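**Undenix folding and laundry practice table, with backdrop panel and cloths**

The Undenix practice table is supplied to day centres, colleges, supported living services and household skills programmes in which adults and young people learn to sort, fold and put away linen. It is sold as a complete set and its parts may also be ordered singly. The present page sets out what is included, how the set should be placed and looked after, and the terms on which it may be ordered or returned.

## Contents of the set

- One table with a fabric-covered top in light grey
- One printed backdrop panel, lemon pattern, with fixing clips
- 6 plain white rectangular cloths
- Two card folding guides
- One spare cover for the table top
- Printed notes for group leaders

The legs are packed separately and are fitted with the key provided. No other tools are needed. Two persons should be present when the table is turned upright for the first time.

## The table top

The top is covered in a closely textured upholstery fabric, stretched over a thin layer of padding. A hard, polished surface allows a light cloth to slide away from the hands while the first fold is being made, and many learners find this discouraging. On the Undenix top the cloth stays largely where it is placed. Corners can be lifted and brought over without the opposite edge following them.

The front corners are rounded. Customers who have bought the earlier model, which had square corners, may obtain the newer top as a replacement part; the legs are unchanged and the fixing holes are in the same positions.

The standard height is 70 cm. This suits most adults seated on an ordinary dining chair, and most wheelchair users. A set of taller legs is available for those who prefer to fold standing, and should be requested when the order is placed. The taller legs cannot be cut down afterwards.

The cover is held beneath the top by a drawcord. It may be removed for washing and replaced within a few minutes. It should be drawn tight before use, as a slack cover will gather under the cloth and make a straight fold harder to achieve.

## The backdrop panel

The panel stands behind the table and serves two purposes. It screens the learner from movement on the far side of the room, and it gives a cheerful domestic background to the work — an aspect which several of our customers asked for after using a plain white screen for some years. 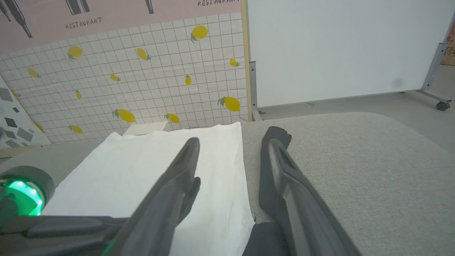
The lemon pattern was drawn for Undenix by Mhairi Cruickshank and is the first of the kitchen series. It was chosen after trials with a number of groups, who were shown several designs and invited to work in front of each for a full session. Yellow lemons with small green leaves are scattered over a white tile pattern with thin grey lines, and the fruit remains easy to make out when a white cloth is spread on the table before it. Group leaders have also found the pattern useful in conversation, particularly with learners who are new to the room and slow to begin.

The printed face is matt and may be wiped with a damp cloth. The panel should stand directly against the rear edge of the table and be secured by the two clips supplied. It should not be used alone as a room divider. It is not designed to bear weight, and coats, bags and wet linen should not be hung from it.

A second pattern, in plain blue check, is available under the name Gendberg. Both patterns are printed on the same board and fit the same clips, so that a service with several tables may use different panels to help learners find their own places.

## The cloths

The cloths are of plain white cotton, hemmed on all four sides. They are washed once before packing and will not shrink appreciably thereafter. They are deliberately supplied without a printed or woven border. A learner who can fold a plain cloth evenly will generally manage a patterned one, whereas the reverse has not always been found.

Creases are to be expected after storage and need not be ironed out before every session. For a first lesson, however, a pressed cloth is easier to manage, as the new fold line can be seen clearly. The notes recommend that the leader smooth the cloth by hand from the middle outwards and then invite the learner to do the same.

The cloths may be washed at any temperature up to that shown on the sewn label. Fabric softener is best avoided. Replacement cloths are sold in packs of the same quantity as the set.

## The folding guides

Each guide is a flat piece of stiff card. It is laid on the cloth, the sides are folded over it, and it is then drawn out from the open end. The guides are intended for the early sessions only, and most learners put them aside once they are confident of the width required.

The card is uncoated and will soften if it is left under damp linen. Worn guides may be put out with ordinary paper recycling. Customers are free to cut their own to a different width, and a drawing for this purpose is given on the last page of the notes.

## Suggested use

The printed notes describe seven short activities, arranged in order of difficulty. The first asks only that the cloth be spread flat with its edges parallel to those of the table. Later activities introduce the half fold, the quarter fold and the fold in thirds, followed by stacking, carrying and putting away. The final activity is carried out away from the table, at a real cupboard or drawer.

Sessions of 20 minutes or less are advised at the beginning. The leader should sit beside the learner and not opposite, so that left and right are the same for both. Where two learners share a table, each should have a cloth of their own.

The notes may be copied freely within the service that purchased the set. Large-print copies are supplied on request and without charge.

## Placing the table

The table should stand on a level floor, in good daylight or under an even ceiling light. Strong light from one side casts deep shadows in the folds of a white cloth, and some learners take these for the edge. If the room has a large window, the table is best placed facing it or with its back to it.

A clear space should be left on both sides for linen waiting to be folded and for finished work. A chair or a low stool is sufficient for either purpose. Radiators and portable heaters should be kept well away from the panel.

## Care and cleaning

| Part | Method |
|---|---|
| Table cover | Remove and machine wash on a gentle cycle; dry flat |
| Padding | Sponge lightly; do not soak |
| Backdrop panel | Wipe with a damp cloth; no abrasive cleaners |
| Cloths | Machine wash according to the label |
| Folding guides | Keep dry; replace when worn |
| Legs and clips | Wipe clean; check the fixings each term |

The cover must be entirely dry before it is put back. A damp cover will mark the padding, and marks of this kind are not covered by the guarantee. Marks left by tea or coffee should be treated promptly with cool water and a little washing-up liquid.

When the table is not in use, the panel should be unclipped and stored upright. Panels stored flat beneath other equipment may bow — a fault which can seldom be corrected.

## Load and safety

The table has been designed for light work and will carry 100 kg spread evenly over the top. It should not be sat or stood upon. An electric iron must not be used on the covered surface, which is neither heat-resistant nor intended as an ironing board. Scissors, needles and pins should be used at a different table, as pins left in the padding are difficult to find by eye.

The fixings should be tightened after the first week of use and inspected at the beginning of each term thereafter. If a leg has become loose and cannot be made firm with the key provided, the table should be withdrawn from use and the supplier informed.

## Ordering and delivery

Orders are handled on behalf of Undenix by Menzies, who also hold the stock of spare parts. Orders may be placed by an institution against an official purchase order, or by an individual on payment in advance. Delivery normally takes about 7 working days. Sets ordered in August may take longer, owing to the number of colleges preparing for the new term.

The set is delivered in two cartons. The larger carton contains the top and the panel and should be carried by two persons. Drivers are not able to take goods above the ground floor unless this has been arranged beforehand. There are no deliveries on a Sunday.

Customers are asked to examine the panel and the covered top before signing for the goods, and to report any damage to Menzies in writing, quoting the number on the delivery note.

## Returns and guarantee

An unused set may be returned in its original packing within one month of delivery. Cloths and covers which have been washed or used cannot be accepted, but the remainder of the set may still be returned and a part refund will be made.

The table frame is guaranteed for five years and the backdrop panel for two. Covers, cloths and folding guides are regarded as consumable items. The guarantee applies to the original purchaser and is not affected if the table is moved between buildings of the same organisation.

## Related items

- Undenix taller leg set, in a box of four
- Gendberg backdrop panel, blue check
- Replacement table cover, light grey
- Replacement white cloths
- Disusex stacking trays for folded linen, shallow and deep

The Disusex trays are made to hold a cloth folded in quarters and may be used in the later activities. They are sold singly, and the shallow tray fits inside the deep one for storage.

Enquiries about large orders, or about the loan of a table for a trial period, should be addressed to the schools and services desk at Menzies.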